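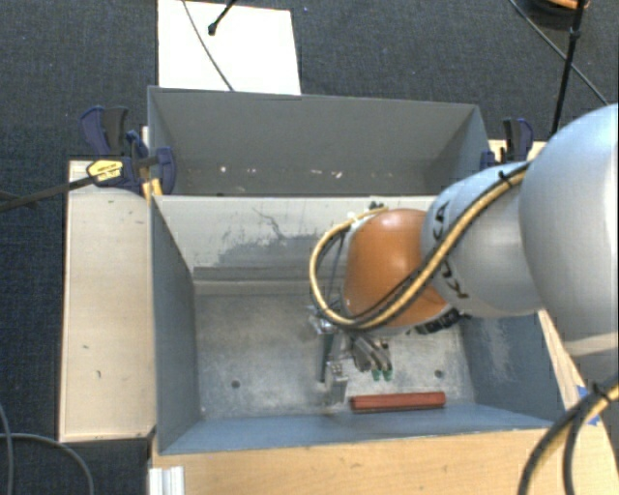 The grey bin, sloping sides, one block left in it

Plumlow Makers forum > Storage > Repaint the bin?

gosling24
Floor's scuffed and there's a dark stain on the back wall. Sand and repaint, or leave it?

KBirkett
Leave it. It's a bin.

Glenys M
Disagree - two coats, and fill those two little holes while you're at it.

KBirkett
Holes stay. I like holes.

gosling24
Sanding it in December, then. Minus the block.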